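Chapter 7
Choosing a Gripper (and Changing Your Mind)

When I started out, I thought picking a gripper was like picking a wrench. You look at the part, you look at the catalog, you order the one that fits. Then I spent a spring comparing two of them with Oksana Nechyporuk, and by April I'd thrown out most of my opinions.

We had a Pollitz two-finger model and an older Irnance with softer pads. On single parts laid out neatly on a table, I couldn't have told you which was better. They both just worked! So Oksana tipped a mixed pile into a metal bin and we started over, and that's when the scores came apart. Over 1,238 attempts we learned far more from the misses than from the catches (I still have the notebook, and it isn't pretty).

Bins are hard for reasons that have little to do with grip force. Walls get in the way of the wrist. Shiny floors confuse the camera, and see-through objects confuse it even more. Round things roll into corners, where a wide finger can't get behind them. And you want variety in there — a cup, a pair of sunglasses, something small with awkward sides — so that one lucky finger shape doesn't win the whole test.

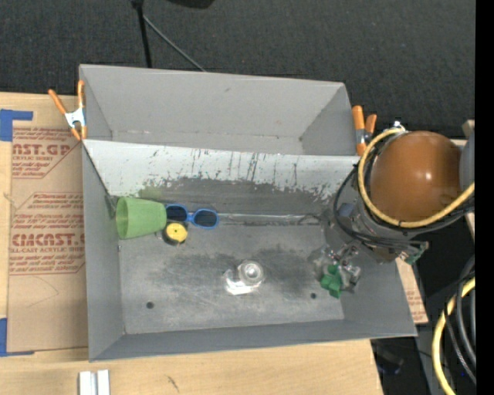
So before you read any further, I'd like you to write down what you'd count as a successful pick. Lifted off the floor? Held for eight seconds? Set down where you meant to put it? Oksana and I disagreed on this for a whole Sunday, and the Irnance moved from second place to first depending on whose rule we used. Section 7.1 starts with those rules, and we'll get to the fingers themselves in 7.2.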